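# Hitenero: student project on taking apart desktop computers with a robot arm

Reading time: 6 min

README for the data folder and the code that goes with it. Last edited Nov 30, 2023.

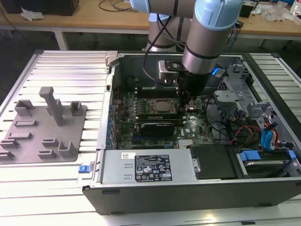 Hitenero is the second-year project of the Zumavo robotics club. The goal is to have one arm remove parts from used office computers in a fixed order and place them on a plate, so the parts can be sorted for reuse by the hardware class. We work on one tower at a time, lying on its side on the slotted table with the cover open, and the gripper comes down from above with the small camera mounted beside it. The Dell tower used on this page has most of what makes the job hard in one place: the graphics card lies across the board, the memory slots are close to where the fingers come down, and the power cables run through the side where the drives are. The gray printed plate to the left of the case is our fixture plate, version 5.

## Who did what

Loubna Lamrani wrote the recording scripts and the file format. Othmane El Ouafi designed the fixture plate and did most of the teleoperation. The rest of the club took turns labeling. If you find a wrong label, write to Loubna with the episode number and the step name.

## What is in the data

The folder has 683 episodes. One episode is one attempt at one step on one computer. Failed attempts are kept and marked as failed. We did not trim them, so some are long and nothing much happens at the end.

Steps, with the names used in the label files:

- `mem_out`: pull one memory module straight up and set it down
- `gpu_out`: release the graphics card and lift it
- `hdd_out`: slide out one drive with its caddy
- `sata_unplug`: remove one data connector from a drive
- `cable_move`: push a bundle of cables out of the way of the next step
- `place_only`: start with the part already in the fingers and place it

`cable_move` was added in September after we had already recorded a lot of `hdd_out`. Older `hdd_out` episodes may include a cable push at the start. Newer ones should not. The field `split_version` tells you which rule was used.

The computers came from a school clearance. There were 18 of them, in several case styles. All storage was wiped before we got them, and no file in this folder contains anything read from a drive.

## Folder layout

```
hitenero/
 episodes/
 0001/
 wrist.mp4
 fixed.mp4
 joints.csv
 label.json
 ...
 plates/
 scripts/
 splits/
```

`wrist.mp4` is from the camera next to the gripper. `fixed.mp4` is from the camera that looks at the whole case. The two are not synced in hardware. The script `align.py` lines them up using the time stamps, and the result is usually good to within a couple of video frames. If you need better than that, this is not the right data.

`joints.csv` has joint angles, gripper opening and the gripper force estimate. Angles are in radians. The gripper opening is in millimeters. In the earliest episodes the force column is all zeros because logging was turned off. These are listed in `splits/no_force.txt`.

`label.json` has the step name, the computer number, the plate version, the operator and the outcome. Outcome is one of `ok`, `dropped`, `stuck`, `stopped`. `stopped` means a person ended the attempt by hand, and the reason is in the `note` field when the operator remembered to write one.

## Plates

Parts only go on the plate in the places meant for them. The plate is 3D printed and bolts into the table slots. Print files for all five versions are in `plates/`. Version 3 warped and was used for only a few episodes. Use version 5 if you are starting fresh. Print it flat, without a brim, and check that the bolt holes line up with your table before you print a second one.

The script `touch_off.py` moves the arm to three points on the plate and saves the offset. Run it every time the plate has been taken off, even if you put it back in the same holes. We skipped this one afternoon and lost all the `place_only` work from that session.

## Splits

We train on 70 percent of the episodes and split the rest between validation and test. Splits are made by computer, so a tower that is in test is never in training. Please keep it that way. When we split by episode the numbers looked much better and meant very little.

## Running a baseline

```
pip install -r requirements.txt
python scripts/train.py --step mem_out --split splits/by_computer.json
python scripts/eval.py --step mem_out
```

`mem_out` is the easiest step and a good check that everything is installed. `sata_unplug` is the hardest. Our own model is poor at it, and so were most of the operators. The latch on the connector is small and the fingers cover it in the wrist view, so look at the fixed view as well when you label it.

## Known problems

- The case walls reflect light in the late afternoon recordings. We closed the blinds after that, but did not redo the old ones.
- Things on the bench behind the table change from one session to the next. Crop the fixed view if this bothers your model. `crop.py` has the values we used.
- Computer 11 has two folders with the same serial number in the label. Both are real, one of them was typed wrong.
- There are very few `gpu_out` episodes, as many of the office machines had no separate card.
- No screws are removed by the arm. Where a part was held by screws, a person took them out first.

## Safety

Unplug the tower and hold the power button before it goes on the table. Do not open the power supply. One person keeps a hand near the stop button during every run, including playback of a recorded run. Hair tied back, no lanyards.

## Use

Free for class and club work. Name the Zumavo robotics club if you publish anything with it.

## Related

- Alaoui: sorting screws by size with a webcam
- Mendisix: line follower kit, notes for new members
- Fixture plate print settings
- Club meeting notes, fall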